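Search this site Enter keywords Go

The Arm That Needs a Babysitter

A two-armed robot cell was supposed to free up a technician's week. Its keepers are still waiting.

The sales sheet for the Filtari promises a working cell in an afternoon. Siiri Rautiainen laughed when I read that line to her. She looks after the one at Pommont, a small automation shop that rents out robot time to companies that want to see a task done before they buy anything, and her first afternoon with it ended with the left gripper closing a finger's width from where the software said it was.

"It thought it was right," she said. "It had no reason to think anything else."

I have heard a lot of claims about easy robots, and I went to Pommont expecting to be let down. I was, though in a different place than I expected. The arms themselves are decent. They repeat a motion well, and in the two days I spent there neither one threw a fault that a restart didn't clear. The trouble is everything bolted onto them.

Take the fingers. They are plain black paddles with a notch at the tip, and they wear. When one gets changed, the wrist camera has to be calibrated again, because the whole cell steers by what that camera believes about where the tips are. The manual gives this a single page. Rautiainen's own notes on it run to 49 pages, in a binder she started in September, and Dirk Wiegand, who wires the cells, has added a section on cables that is mostly warnings.

Wiegand's view is that cables are the real maintenance job. An arm bends the same wires in the same places all day. He routes them with slack at each joint, ties them loosely, and checks them by hand with the power off. He'd like a machine that told him when a wire was going bad. What he gets is a camera feed that freezes and comes back before he can find out why.

The company behind the arms, Etim, says a cell should go 3000 hours between major services. Omolara Onyeka, who keeps the books at Pommont, doesn't dispute the number. She just doesn't think it means much. "Major service is when they come to us," she said. "Everything else is Siiri." By her count, everything else came to over 600 hours in the cell's first year, and not one of them was on the quote.

Setup for a new job goes like this. The arms are homed, then the grippers are opened and closed slowly while somebody watches the tips. Next comes a reach test: one arm is sent to a handful of ordinary things on the table, and Rautiainen compares what the wrist camera sees with what the screen reports. She likes a plant for this. Leaves are thin and uneven, and a bad calibration that gets by on a square box will often show up there.
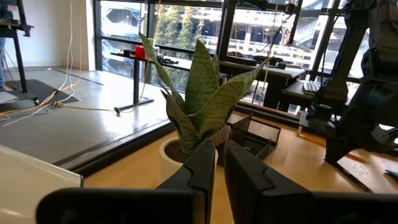

How often does a cell like this need to be calibrated?

After every finger change and after any hard bump, plus a quick check at the start of each job. Pommont's crew also does it whenever an arm has been left off over a long weekend, a habit the manual doesn't mention.

Hadiza Osagie, who books the cell for outside customers, thinks I'm being hard on it. People forget what the old setups were like, she told me, with a fence and a week of programming for every part. That's fair. But the old setups didn't come with a sales sheet that said "afternoon," either.

Etim says new software will let the arms check their own fingers. Rautiainen has asked for a copy to try. Until it comes, she is keeping the binder on the shelf by the power switch, and Wiegand has ordered more cable ties.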